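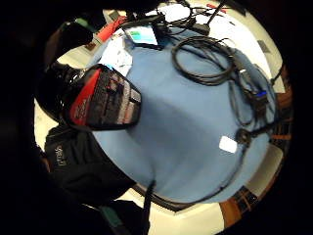

Chapter 2
Tables, Bags and Floor Space

Terms in this chapter: drop, working side, overhang, bag line, clear floor

Most temporary events depend on a few tables. A sign-in desk, a workshop station and a display stand can all be set up on the same piece of furniture, and each one asks something different of it. This chapter covers the cloth, the things that go on top of it, and the floor next to it. Chairs are covered in the next chapter.

A round table has no natural front. Before anything is put down, the person in charge of the table should decide which side is the working side, where staff will stand or sit. Papers and screens belong within reach of that side. Bags tend to end up on the tabletop as well, especially in the first half hour, and they take up more of it than people expect. On a blue cloth a black bag is easy to find again, and so is a stack of white paper. A thin black cable hanging over the edge is also easy to see against the cloth, but much harder to see once it reaches a dark part of the floor.

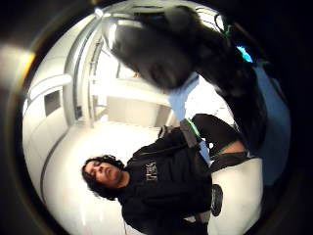

Bernadette Mac Giolla
Chapter author. Revised 2021-03-04

Floor space is part of the setup. People sit on the floor, lie back on it, stretch their legs and leave things beside them. In a pale hallway with a white floor, dark clothing and small black items stand out well. In a carpeted room they do not, and the walking route has to be planned with more care.

The cases in this chapter come from the Warnska hall, which was used for the Parna open days in October. The hall and its corridors measure 1,383 square feet in total. Over 400 visitors signed in during the open days, and the layout was changed after the first morning. The floor plan before and after the change is given at the end of the chapter, along with the setup notes kept by the Beyene team.

Their first layout put the sign-in table at the mouth of the corridor. Visitors stopped to fill in the form, put their bags down where they stood, and blocked the way for those behind them. In the second layout the table was moved inside the room and a bag line was marked with tape, 30 inches from the wall. The tablet stayed on the table next to the paper forms, so that either could be used.

The Jutov layout, discussed in Section 2.4, uses no bag line at all. It depends on a second table and works only in wide rooms.

Before you read on

Look at a table you use often. Write down what is on it, which items were put there on purpose, and which were set down in passing. Keep the list for the exercise in Section 2.3.

2.1 Choosing and fitting the cloth

The drop is the length of cloth that hangs below the table edge. Measure it from the top of the edge with the cloth lying flat and centered. A short drop leaves the legs of the table in view and is easier to walk past. A long drop hides boxes stored underneath, but it can be stepped on. Smooth out large folds before placing papers, and leave small ones alone.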